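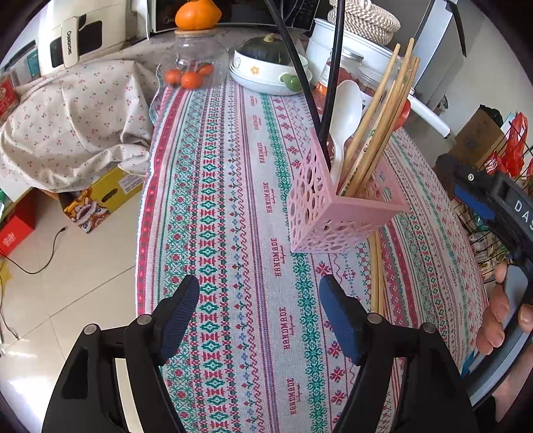

3. Repeats and registration in printed cloth

3.1 Terms

A repeat is the smallest area of a design which, when stepped across and along the cloth, gives the whole pattern. Its length is measured parallel to the selvedge. Lettering is treated as part of the repeat, so a word such as "HANDMADE" printed on a table covering comes round again at the same interval as the stripes beside it.

Stripes that imitate cross-stitch are drawn on a square grid. One stitch takes one grid cell, and the repeat must be a whole number of cells or a broken stitch will show at the join.

3.2 Screen size

In rotary printing the repeat length is fixed by the circumference of the screen. A smaller design may be used if its length divides exactly into the circumference. The Donnelly exercise uses a screen of 697 mm. A motif of 51 mm does not divide into this evenly: thirteen motifs take up 663 mm and leave 34 mm over. The designer either redraws the motif at 53.6 mm (thirteen to the screen) or at 49.8 mm (fourteen). Both figures are rounded.

3.3 Registration

Each colour has its own screen. If one screen is out of line, a pale gap appears on one side of the motif and an overlap on the other. Small faults are hidden by trapping, where the lighter colour is spread slightly under the darker one. Trapping is of little use on fine lettering – the letters fill in.

Stretch along the length has the same effect as a badly set screen. Check the cloth tension before moving any screen.

3.4 Direction

Text set sideways has been turned through 90 degrees to the reader. Mark the warp direction on the artwork before it goes for engraving.

Reading: Faulkner, notes on the Skellholm samples, sections 1 and 2. Exercise sheets go to Maxine Mudgway.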